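Kemside Play Kitchen Hire - Your Questions Answered

I get asked the same things again and again (mostly at the gate, mostly while I'm carrying something), so I've finally sat down and typed them all out. If yours isn't covered, email me and I'll add it.

What do you hire out, exactly?

Pretend kitchens! More precisely, boxes of play food, plates, bowls and washing-up bits for playgroups, nurseries, birthday parties and anyone with a houseful of small cousins coming. I started with one box for our own toddler group in Kemside, and it got borrowed so often that I bought a second, and now it fills most of my spare room.

There are 2 sizes. The Small Table is meant for four or five children and comes in a single crate. The Big Table is for a proper group and has 96 pieces, counting every last pea pod. Please don't panic about that number, I'll come to missing bits further down.

Do you bring the furniture too?

No, sorry. I've got a hatchback and a bad shoulder. Any low table will do nicely, and for parties a plastic cloth on the floor works just as well. A light-coloured surface is my favourite, as the fruit shows up so much better against it and you can spot a stray grape before somebody stands on it.

If your table is one of those with a cable hole in the top, put a plate over the hole or tape it from underneath. Small food goes down holes. It always has and it always will.

How should I lay it all out?

However you like, but I'm asked this a lot so I'll tell you what I do. I put the big plates down first, well apart, and then dot the bowls about in between. After that I add the food, and not all of it. A table with everything on it looks marvellous for a minute and then it's all on the floor! I keep half of it back in the crate and bring it out when things go a bit flat.

I like some of the food to start in bowls and some to be lying about loose. Children who are new to the group often won't go up and start cooking, but they will pick up a strawberry and put it on a plate, and off they go from there. The dish rack goes at one end, always the same end, so there's a place where things finish up.

My last table had the white plate at the back with a leafy-topped red fruit and a round orange-coloured one next to it, the blue bowl close by, a banana already in the little green bowl, and the pale green rack down at the corner. Plenty of bare white table was left over on the other side, and that's on purpose - they need somewhere to chop.
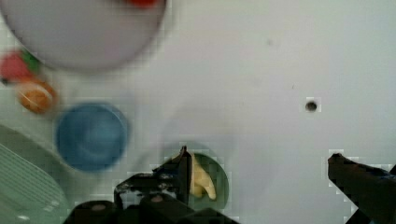

What ages is it for?

I say two and a half to six. Under that, everything goes straight in the mouth, and some of the pieces (the peas, the mushrooms, the halves of the cut-up carrot) are too small for it. If you've got babies in the room, tell me when you book and I'll take the small stuff out and swap in more of the big fruit.

Older children do join in, by the way. I've had ten-year-olds running a very strict café with a waiting list.

Is it all plastic?

Most of it, yes. I know wooden food looks lovely in a basket and I had a set for a while, but it didn't like being washed as often as I wash things and the paint started to go. Plastic can be scrubbed, dunked and left on a tea towel, and that matters more to me than how it looks on a shelf.

What do you clean it with?

Hot water, washing-up liquid and an old toothbrush for the leafy tops, where all the biscuit ends up. Then it gets a proper rinse and is spread out overnight. I do this after every hire, so you don't need to wash it before it comes back. A wipe is kind if there's been jam.

Please don't put anything in the dishwasher. I lost a whole bunch of bananas that way (my own fault) and they came out looking like commas.

Can we put real water in the bowls?

Yes, if you're outside or you've got towels down. The bowls, plates and rack are all fine with water. I'd keep the hollow fruit out of it, though. Water gets in through the seam and then it takes days to dry, and in the meantime it dribbles on everybody's sleeves.

Can we use the plates for real food?

I'd rather you didn't. They're toys, they've been chewed, and I can't promise they're suitable for it. Pop your sandwiches on something of your own.

What happens if we lose something?

Nothing much! I count the pieces when they come home, and if one or two are missing I just ask you to have a look under the radiator and in the coat pockets. They nearly always turn up. I keep a tub of spares for exactly this. If a whole plate or the rack goes missing, or a bowl gets cracked, I do ask you to cover the cost of a new one, and I'll tell you what that is before you pay anything.

Any tips for getting it tidied away?

Make tidying the last bit of the game. We say the café's closing and everything needs to go through the wash, so the food goes in the bowls, the bowls go to the rack end, and a grown-up empties the lot into the crate from there. Sorting by colour works for some groups - all the red things first, then the green. A strawberry with a leafy top will cause an argument, and I've never settled it.

Please don't sort the crate for me. I'm going to tip it all into the sink anyway.

Where do I collect from?

From my house in Kemside, and I'll send the address when you book. I can also leave a crate at the Prevelo café for you to pick up in the morning, which is handier if you're coming from the Hundine side. They're very patient with me, so do buy a bun. Collection is from 9am and I like things back by six the next day, but if you're stuck, just ring.

How far ahead do I need to book?

A couple of weeks is usually plenty. December is hopeless unless you ask me in October, and the last part of the summer term fills up with picnics. January is wide open, if you fancy cheering up a grey week.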